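Print this page | E-mail to a friend

Saturday, December 2025

Prinside v Clirkberg, second grade, lost by 32 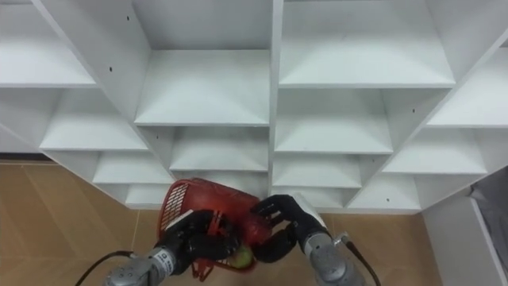

Lost the toss, which I am getting very good at, and spent the hottest part of the afternoon at fine leg watching Clirkberg's openers put on a partnership that felt like 548. The ball went past me twice. The second time I gave chase out of courtesy. By the drinks break our seamers had the look of men pricing lawn bowls memberships, and I'd begun mentally tidying the garage. A big white shelving unit with every cubby empty is a fair picture of our trophy collection, and of our slips cordon once the captain had spread the field.

We did get them out in the end, with some help from a run-out involving both batsmen, one crease and a lot of language. Tea was party pies and a slice of unknown origin. I had two of the slice.

Came in at number 8 with the game still technically alive. Made 17, my best since last January, including a cover drive I will be describing to people until Easter – it went through midwicket, but the intention was cover. Then their leggie tossed one up, I saw the boundary, the car park and a modest speech at presentation night, and was bowled behind my legs. Walked off slowly so everyone could enjoy it.

The tail folded before I'd got my pads off. Somebody had used my towel.

Villanueva away next week, on the matting wicket with the dog. Knee sore, hamstring sore, pride about where it was. Must ring about new grips for the Olov, although the bat isn't really the problem. Told them I'm a doubt for next week, and was told to bring the oranges.

3 comments | 5 shares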